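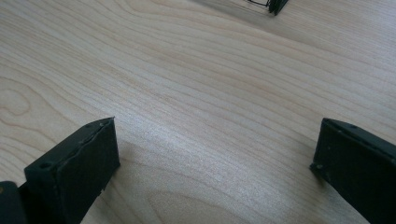 Torunn Hovland wrote to object to my February column on table surfaces. Her view is that a pale wooden top with nothing on it is a surface waiting for a stain, and that the sensible householder covers it with a cloth and stops thinking about it. She added that I had given a good deal of space to finishes and almost none to the people who have to wipe them.

The second point is fair. The first I think is mistaken, and it deserves a longer answer than the two lines I sent her.

A table covered for protection is being protected against a fairly short list of things: standing water, heat, oil, pigment, grit, and ultraviolet light. A cloth deals with one of these well (light), one partly (oil), and makes two of them worse. Water that goes through a cloth stays against the finish until the cloth is lifted, and that may be the next morning. Grit that gets under a cloth is moved back and forth by every elbow. I have refinished tops that were covered for most of their lives, and the usual pattern is a fine haze of scratches across the middle, with pale rings wherever a vase stood. The edges, which hung outside the cloth's flat area and were wiped in the ordinary way, were generally in better order.

There is also the matter of colour. Pale woods move with light. Most of the blond species go yellow or towards honey over a few years, with or without a clear finish, and a top that is partly covered will change unevenly. Take off a runner that has been in the same place for two summers and its outline is there in the wood. This can be sanded out of a solid top. On a veneered one it often can't be, as there isn't the thickness to spare. If a cloth must be used, use one that covers everything, or move it.

My own position is that a pale top should be left bare for the greater part of its life and covered for particular jobs. Painting, pastry with dark fruit, anything involving dye or shoe polish: put something down, do the work, take it up again. For the rest, wipe it.

The wiping is where Hovland and I might agree. The instructions that come with new tables are bad. The leaflet in the box with a Staretti table I assembled last year tells the owner to "clean with care", and then gives most of a page to the bolts. The Kárason leaflet is longer but mostly forbids things. A usable instruction would run something like this. Dust with a dry cloth before using a damp one, so that grit is lifted off and not turned into a paste. Wring the damp cloth until it no longer drips. Go along the grain where it runs straight. Where it doesn't, don't worry about it. Dry straight afterwards with a second cloth. No spray polish with silicone in it, which gives a pleasing shine for a day and then causes real trouble for whoever next tries to apply a finish over it.

That last item costs people money. Eugeniusz Pawłowska had a top refused by a refinisher on account of silicone, and was quoted 590 for stripping it properly, against a purchase price not much over 1,000. He had been polishing it every week.

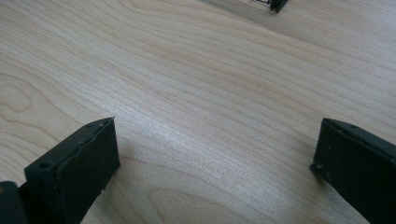

Sheen is a separate question from protection and the two are regularly confused. A gloss finish isn't harder than a matt one. In most ranges it is the same resin, and the matt version has a flattening agent added to scatter the light. What gloss does is show things. Look along a glossy top towards a window and every smear and dried droplet is visible. Look along a dead matt one and much of that disappears, though it is still there, and a matt surface is apt to develop shiny patches where forearms rest. Satin sits between the two and is what I'd recommend for a table that is eaten at and worked at. It reflects enough light to let you see what you've missed when wiping, and it doesn't take up polish marks so readily.

Reflection also affects how much of the figure can be seen. Pale wood has low contrast to begin with. Under strong light from one side, the grain in the brightest part of the reflection goes faint while the rest reads normally. People bring this to me as a fault, supposing the finish has bloomed. The test is to walk to the other end of the table. If the white patch moves with you, it is reflection. If it stays where it was, it may be trapped moisture, and it should be left to dry for a week before anything is done to it.

On figure itself, I would ask buyers to be less nervous. A swirl or an oval in a pale top isn't a defect. It may come from the growth around a small knot, or simply from the angle at which the board or the veneer was cut through the rings. Wide arches of the cathedral sort are what flat cutting normally gives. Ereck used to sort its tops and sell the plainest at a premium, and I could never see the reasoning. Straight grain is a little more stable in solid boards, I grant. In a top with a properly made core underneath, the difference is of no practical account, and a lively figure hides light wear much better.

The one structural habit I would press on anyone with a solid top is checking the fixings underneath. Solid wood moves across its width with the seasons, and the buttons or slotted plates that hold it to the frame have to allow for that. If somebody has replaced them with plain screws driven tight, the top will cup or split in time whatever has been laid over it. An Erkar table in my workshop now has 7 screws straight through the rail. It also has a felt-backed cover, made to measure, in very good condition.

Hovland's remaining argument is that a cloth saves time. I have tried to take this seriously. A bare top of ordinary size takes a few minutes a day. A cloth has to be shaken, washed, dried and usually ironed, and the table under it still has to be wiped when the cloth comes off. If there are small children in the house the balance may tip her way, and in that case I would look at a wipeable mat at each place, lifted after the meal, before I would look at covering the whole thing. Mats with rubber backing should be avoided, as some of them mark a lacquer permanently.

Oiled tops are a different case and I haven't dealt with them here. They need re-oiling, they mark sooner, and they can be put right at home by someone with a fine pad and an afternoon. I may come back to them when I have finished the Erkar.

April 10, 2011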